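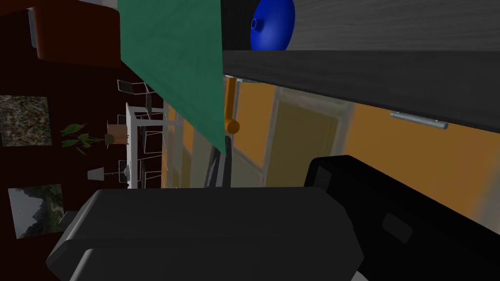 Figure 1. Vue de la caméra de poignet dans le simulateur : les deux doigts de la pince au premier plan, le plan de travail et son objet bleu en haut à droite.

Projet de semestre : prise en main et évaluation du kit de simulation Clulta

1. Pourquoi ce kit

Au départ je voulais travailler sur un vrai bras, comme tout le monde ! Mais le seul bras du labo de Laltetmont était réservé jusqu'en août, et mon encadrement m'a proposé de tester à la place Clulta, le kit de simulation vendu par Ó Conaill aux écoles. On achète une licence (400 euros par an pour 2 postes), on reçoit un simulateur, un modèle de bras avec pince à deux doigts et une bibliothèque de 27 intérieurs tout meublés. Ma mission : dire si ça vaut le coup pour les TP de deuxième année. J'avoue que j'étais un peu déçu la première semaine, et puis je me suis pris au jeu.

2. Installation

Bon, là j'ai souffert. L'installateur ne vérifie pas la version du pilote graphique, il plante à la fin sans message, et on recommence tout. Une fois le pilote mis à jour c'est passé du premier coup. La doc est en anglais, plutôt claire pour la partie pince, très légère pour la partie caméras (deux pages, dont une de captures d'écran de menus). J'ai fini par lire les fichiers de configuration directement, ils sont bien commentés.

3. La caméra de poignet

C'est la partie que j'ai préférée. La caméra est fixée derrière la pince et tourne avec elle, donc dès qu'on incline le poignet, toute la pièce bascule. Sur la figure 1, la lampe est couchée, les chaises s'alignent le long de la table dans un sens pas du tout naturel et les cadres au mur penchent avec le reste. Pour un humain c'est assez pénible à lire, mais il faut bien s'y habituer si on veut programmer une saisie à partir de cette vue !

Autre chose qui m'a surpris : la place que prennent les doigts. Dans cette position ils occupent une bonne partie du bas de la vue, et on ne voit la pièce entre les deux que par un petit espace. J'ai essayé de reculer la caméra dans la config, ce qui dégage la vue mais fait perdre en détail juste là où on saisit. J'ai gardé le réglage d'usine.

4. Les décors

Rien à redire sur la variété. Dans celui de la figure, il y a un mur orange, un mur bordeaux, une plante, un fauteuil, et un grand tissu vert qui pend en plein milieu et cache une partie du fond. Les matières sont correctes sans être bluffantes : le métal de la poignée brille un peu, le dessus du plan de travail a un léger veinage gris. Le tissu a des plis, mais je n'ai pas réussi à le faire bouger de façon crédible avec la pince (il traverse les doigts une fois sur deux, j'ai ouvert un ticket).

5. Mes essais de saisie

J'ai écrit un petit script en Python qui amène la pince au-dessus d'un objet rond posé sur un plan, ferme les doigts et soulève. Sur ma série d'essais, 41 saisies réussies, et les ratés viennent presque tous de l'approche, quand un doigt touche l'objet avant l'autre et le pousse. En ralentissant la descente ça va mieux. Je n'ai pas eu le temps de refaire une série complète avec la vitesse réduite, c'est le gros manque de ce rapport.

6. Comparaison rapide avec Brarov

Brarov est l'outil qu'on utilise déjà en première année. Il est plus léger, il tourne sur les vieux postes de la salle info, mais ses pièces sont des boîtes grises et il n'a pas de caméra embarquée. Pour apprendre la cinématique, Brarov suffit largement. Pour la vision, je prendrais Clulta sans hésiter, à condition que quelqu'un prépare une image disque avec le bon pilote avant la rentrée.

Reste à faire : tester la deuxième licence en parallèle et relancer le support pour le ticket sur le tissu.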